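Numbers in wood
Wooden number puzzles suit children who already count aloud but can't yet match a numeral to a quantity. In the Nordin layout, numerals fill the middle row, with pictures and dots for counting on either side.
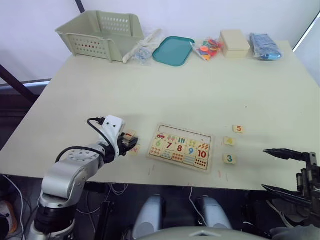

Shahnaz Sultana finds the pale yellow numerals too faint and would darken them before June. Contrast matters on bare wood – red and teal read well.
Loose tiles should go down sideways at times.

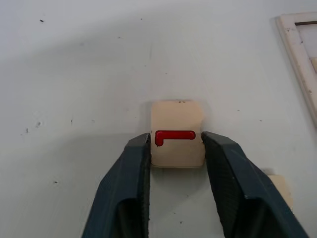
Turning a piece upright is half the exercise. Allow two tries before helping.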